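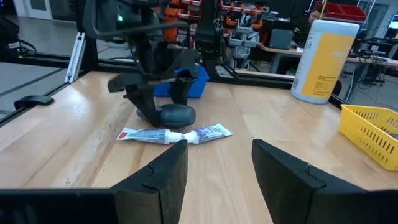
From: Pirmin Baumgartner
To: harthorpe-hall list
Subject: Re: [harthorpe-hall] Bunkhouse plans, questions before I go back to Aigner

Hello Notburga, hello everyone,

Thanks for this, and sorry for sitting on it (the car failed its MOT and then I had a cold, so it's been that sort of fortnight). I've had the drawings spread over the kitchen floor all evening and I've got opinions!

Notburga Kofler wrote:

> Dear all,
> Aigner have sent the revised drawings for the new bunkhouse at
> Harthorpe. The footprint has gone up to 223 square metres, mostly
> because the drying room is now inside the building and no longer a
> lean-to on the north side. It's still two storeys.
> I need answers on these before the end of May:
> 1. Do we keep seven bedrooms, or go to six bigger ones?
> 2. Are we happy with the stairs at the hall end?
> 3. Timber cladding all round, or render on the back wall?
> 4. Does anyone still want the covered link to the dining hall?
> Please look at sheet 2 in particular, as that's where most of the
> changes are.
> Notburga

Bedrooms first. Keep the seven, please. I know six looks roomier on paper, but when we had that school party last spring the leaders were begging for one more door to put between the early sleepers and the ones who talk till midnight. Small rooms fill up properly too. A big room with three walkers in it is a room you can't give to anybody else.

Stairs: no, I'm not happy, and I think I was the one who asked for them there in the first place, so feel free to throw something at me. Looking at sheet 2 again, everybody coming in from the hills with muddy boots would have to walk past the foot of the stairs to get to the drying room. Could Aigner flip them to the car park end? It would mean the upstairs showers no longer sit over the downstairs ones, and I expect that costs money in pipework, but it would be good to have a figure from them before we say no.

While I'm on showers, I can't find a single shelf or ledge on the drawings, upstairs or down. The old block has one windowsill between the lot of us and it drives people mad. A decent long shelf over the basins, please, and hooks, lots of hooks, more than anyone thinks we need.

Cladding: timber all round gets my vote. Samo did the larch on the bird hide and it's gone a lovely silver colour, and you only notice the building when you're nearly on top of it. Render on the back wall will be green in two winters under those sycamores. I did ask Trendovance about their boards as well, only because they'd left a leaflet in the hall, and they still haven't rung me back, so I'd leave them out of it.

Then the covered link. I do still want it, yes! I might be on my own here. The walk across to breakfast is short but it's straight into the weather, and carrying a tray of anything over there in February is miserable. If the money's tight, could we put in the footings and the paving now and leave the roof for another year? Samo reckoned that was doable when I bumped into him at the timber yard, though he was looking at my sketch on the back of an envelope, so don't hold him to it.

One thing that isn't on your list. Page 122 of the planning bundle still shows the old oil tank next to the kitchen door. That went when the new boiler was put in. Could you ask Aigner to take it off, or the planners will want to know what we're doing about it, and then we'll be writing letters all summer.

I can come to the site meeting if it's after four. I'll bring the long tape, and the key to the loft hatch, which I've had in my coat pocket since the Christmas lunch (sorry).

Cheers,
Pirmin

PS The attachment with the drainage sheet wouldn't open for me. Could you send it again as a PDF?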